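We use cookies to keep your basket and your quote list working between visits. Accept | Change settings

Allum Two-Arm Assembly Bench: buying and planning guide

2020-04-22
By Heather Rewi

If you have come to this page you have probably already watched a video or two of a pair of robot arms putting small parts together, and you are now wondering what it would take to have something similar in your own workshop, college or test room. I have been helping customers through that question for a good while, and the conversation nearly always begins with the arms and ends with the table, the wiring and who is going to look after it all. So I have tried to put everything on one page (a rather long one, sorry!), in the order in which the decisions tend to come up.

What the Allum bench is

The Allum bench is a pair of arms with jointed, many-fingered hands, supplied with a work table and a set of assembly boards. It suits people who want to try out two-handed work on small parts: putting pegs in holes, seating gears, lifting thin plates, turning a rod the right way round before it goes home. It is meant for trials, teaching and development. If you need to pack the same item all day long at high speed, please ask us about the Kallio cell instead, which has plain two-jaw grippers and is a good deal cheaper to run.

Do you need hands, or would grippers do?

I always ask this first, even though it sometimes talks people out of a larger order. A fingered hand is a lovely thing, and for mixed parts it can save you from changing tools between jobs. It is also the part of the bench with the most joints, the most cable and the longest lead time. Tatsuya Hoshino, who looks after our demonstration room, suggests laying out the real parts you hope to handle and sorting them into those you would pick up with two fingertips and those you would naturally wrap your hand around. If nearly everything lands in the first pile, buy grippers and spend the difference on fixtures. If you have a proper mixture, or you expect the parts to change every few months, the hands start to earn their place. 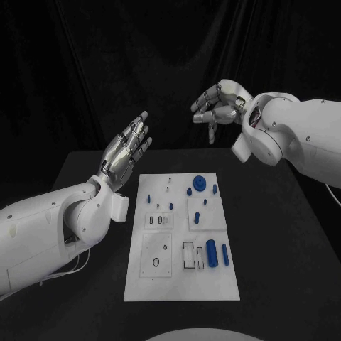
The two hands over an assembly board with blue pegs, a gear and white plates.

The boards

Every bench comes with two boards, and you may choose which ones when you order. The parts are kept simple on purpose, and a mixed layout gives you thick and thin pieces to work with, which is a fair test of any hand. Do please budget for spares. Small pegs roll off tables and vanish under cabinets, and it is a great shame to have the whole bench standing idle for want of one. We sell them in bags of 10, and most customers take a bag with their first order and another a few months in.

If you would rather make your own board, we will gladly send the drawings. Nanami Oshima in our parts office can also check your design before you have it cut, and she does not charge for a first look. She is particularly good at spotting plates that sit too close together for a hand to get between them, something that is very easy to miss on a screen.

Room, table and backdrop

Measure the room before you do anything else, and then measure the doorway and the lift. The arms arrive crated and the crates are bulky. You will want clear floor on all sides of the table, enough for someone to walk behind it with a cable in their hand and not have to squeeze.

We recommend a matt dark table top and a plain dark curtain behind, particularly if you will be using cameras. White plates and coloured parts show up well against black, and a curtain costs very little compared with the hours people spend chasing reflections from a window or a shiny cupboard door. Suvance make a heavy black curtain on a free-standing rail that we have been pleased with, and we can add it to your order.

Think about cables early too. Leave slack where the arms bend, keep anything loose well away from the hands, and bring the supply down to the floor at the side of the table where it will not be trodden on.

What to put in the budget

People understandably look hardest at the price of the arms, and then the smaller lines come as a nasty surprise. Here are the ones I would write down from the start:

- Delivery, unpacking and setting up. Allow 2 days for our fitter.
- Training for your own staff. One person is enough to begin with, though a second is a comfort when the first is on holiday.
- Guarding or a marked safety area, according to your own risk assessment. Do this before delivery.
- Spare fingers and wrist cables.
- Boards, pegs and plates.
- A yearly service visit.

For the yearly visit and ordinary spares together we suggest setting aside £3,000. A lightly used teaching bench may well come in under that. A development team running long trials should talk to Abrehet Hadgu, who runs our service desk and can put together a plan based on the hours you expect to work.

Lead times

At present the arms and table are leaving us seven weeks after a confirmed order. The hands can take a little longer, and if you are working to a grant deadline or the end of a financial year, do tell us at the start, as we can sometimes send the arms and table ahead so that your electrical work can be finished and signed off. We had several customers caught out in March by leaving the paperwork until the last fortnight, and I would hate for you to be another.

Hiring before you buy

You are very welcome to hire a bench first. Hire is by the month, with the fitter's visit charged separately, and if you go on to buy within the hire period we take the first month off the price. Shinji Nomura handles hire and will need to know your floor level, your power supply and whether you have your own computer for the controls or would like ours. The Havia control package is included in the hire price and is an optional extra on a purchase.

Before you ask for a quote

It speeds things along no end if you can send us a few photographs of the room, a rough sketch with measurements, and a list of the parts you would like to handle with their sizes and weights. Post us a handful of the parts themselves if you can spare them. We will go through them with you on the telephone and tell you plainly which ones we think will be awkward. Quotes are sent by email and prices are held for a month. Parts you have posted to us are returned with the quote, so please put a name and address in the box.

Contact us | Delivery and returns | © 2020 Allum | Back to top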